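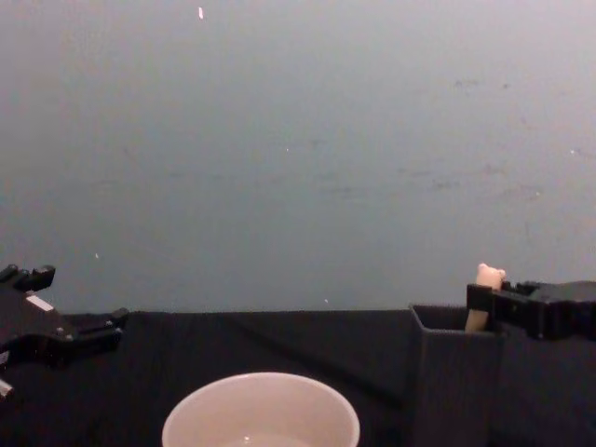 Heft 3, Seite 12

Januar, Nachmittag. Zweiarmaufbau, Steuerung und Planung

Heute wieder am Planer gearbeitet, Zweig "brukitz-kontakt". Ausgangslage: Seit dem Umstieg auf Brukitz als Bahnplaner bekommen wir beim senkrechten Absenken in Behälter immer wieder einen Abbruch kurz vor der Endlage. Meldung jedes Mal dieselbe: Kollisionsabstand unterschritten, Paar Greiferunterseite/Behälterrand. Njål hatte das zuerst auf die Kalibrierung geschoben. Habe die Transformation Kamera zu Basis neu gerechnet, Ergebnis praktisch identisch mit der alten. Daran liegt es also nicht.

Log der letzten Serie ausgewertet: 2.388 Planungsanfragen, davon 429 abgebrochen. Die Abbrüche liegen fast alle beim rechten Arm. Beim linken, der während des Absenkens nur auf Warteposition steht, kommt der Fehler so gut wie nie.

Ursache vermutlich gefunden. Das Umgebungsmodell wird in Urkamari mit festem Raster aufgebaut, und dunkle Behälter auf dunkler Unterlage kommen dort als Klotz ohne Öffnung an. Die Segmentierung zieht den Rand und den Innenraum zu einer Fläche zusammen. Der Planer sieht einen geschlossenen Quader und hält Abstand. Mit heller Schüssel auf derselben Unterlage ist der Rand sauber getrennt.

Geändert:
- Rasterweite im Nahbereich halbiert, außerhalb wie gehabt
- Behälter werden als Hohlkörper aus der Objektliste eingesetzt, Punktwolke dort ausmaskiert
- Abstandsprüfung für das gegriffene Objekt gegen die Behälterwand abschaltbar (Flag in der Aufgabendatei, Standard: an)

Der dritte Punkt ist eine Krücke. Volodymyr will das Flag nicht im Hauptzweig haben, solange die Kraftüberwachung nicht mitläuft. Bin einverstanden, bleibt vorerst bei uns.

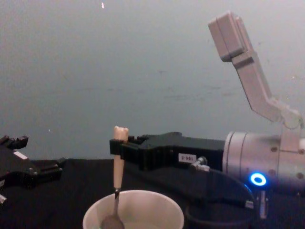

Das gegriffene Objekt selbst ist im Planer noch zu grob beschrieben. Bisher hängt am Greifer ein einziger Zylinder, Länge aus der Objektliste, Durchmesser der breitesten Stelle. Für Stifte und Stäbe reicht das. Beim Löffel sitzt die breite Stelle aber ganz unten im Becher, darüber kommt nur der dünne Hals und dann der Holzstiel, und der obere Teil des Stiels ragt über die Backen hinaus. Mit einem Zylinder in Laffenbreite verschenkt man den ganzen Spielraum am Becherrand. Njål schlägt drei Teilkörper vor: Stiel, Hals, Laffe. Die Beschreibung gehört in die Karpenko-Datei, damit Greifplanung und Bahnplanung denselben Stand lesen. Rechenzeit pro Anfrage steigt dadurch etwas, muss gemessen werden.

Nebenbei aufgefallen: Der Überstand nach oben wird gar nicht geprüft. Der Zylinder beginnt im Modell an der Greifmitte und geht nur nach unten. Ticket angelegt.

Kokden (Ablaufsteuerung) meldet nach einem Planungsabbruch weiterhin "bereit" statt "Fehler". Der Zustand wird erst beim nächsten Takt überschrieben, und wer in der Zwischenzeit fragt, bekommt die alte Antwort. Workaround im Aufrufer, richtige Lösung bei Volodymyr.

Offen:
Serie mit den neuen Einstellungen wiederholen, gleiche Startposen
Teilkörper für den Löffel eintragen, Maße mit Messschieber nehmen
Maskierung testen, wenn der Behälter leicht verdreht steht
Njål fragen, wo die alten Logs von Brukitz liegen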